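Prerkar Home Phone & Internet: Support Tickets
Subject: Line drops every evening, upstairs phone crackles
Status: Open, waiting on customer
Product: Branditz cordless base with three handsets

Customer wrote, 7:40 pm

Hello, and thank you in advance to whoever picks this up, because I know I go on a bit. We have had our phone and internet with you since we moved to Ukudden and have never had a word to say against it, but since June the line has started dropping in the evening, usually just when my sister calls (she talks even longer than I do, so you can imagine). The call goes crackly, then there's a hollow sort of sound, and then she's gone. The internet goes with it and comes back on its own after 10 minutes, give or take a cup of tea.

I have turned the base off and on, and I've swapped the batteries in the upstairs handset, which was due for new ones anyway. The crackle is worst upstairs but I do hear it in the kitchen too.

Support replied, 8:15 pm

Thank you for such a clear write-up, it really does help! When the phone and the internet go together, the trouble is usually in the wiring before the base, so I'd leave the handsets alone for now. Could you try these for me when you have a quiet moment?

Unplug everything from the wall jack except the modem, and leave it that way for one evening.
Take out any splitter or extension cord, even one that has been fine for years.
Look at the light marked LINE on the modem during a drop and tell me if it blinks or goes dark.
Write down the time of each drop.

I ran a test from our end and it shows 3 resets on your line in the past day, so you are certainly not imagining it.

Customer wrote, 9:05 pm

Well, I did as you said and I feel a little silly. Behind the bookcase there was a 60-foot extension cord I had forgotten all about, running under the hall rug and up the stairs to where the old fax machine used to be. It was pinched flat where the door closes on it! I have pulled it all out and coiled it up in the closet.

With only the modem plugged in we had one drop, at 8:50, and the light blinked, it did not go dark. It came back quicker than usual. 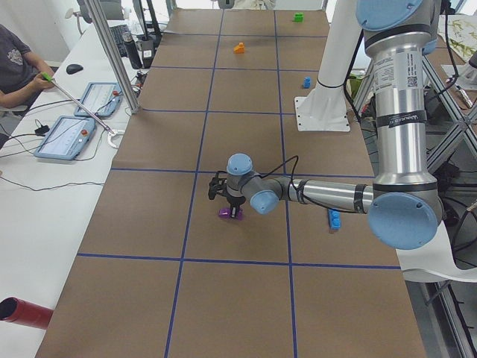 I should also say that the wall jack itself feels loose. It has a bit of wiggle when I push the plug in, and the cover has been painted over more than once, so I didn't like to force it. Would that matter? I'm happy to take the screws out if you tell me to, but I'd sooner leave it to someone who knows what they're looking at.

Support replied, 9:30 pm

Not silly at all, I've found worse behind my own couch. Please do leave the cover on. A loose jack could well account for the drop you still had, and a blinking light fits with that. I'd like to send a technician to replace it and check the outside box while they're there. Please keep the extension cord unplugged until then, and let me know if mornings or afternoons suit you better.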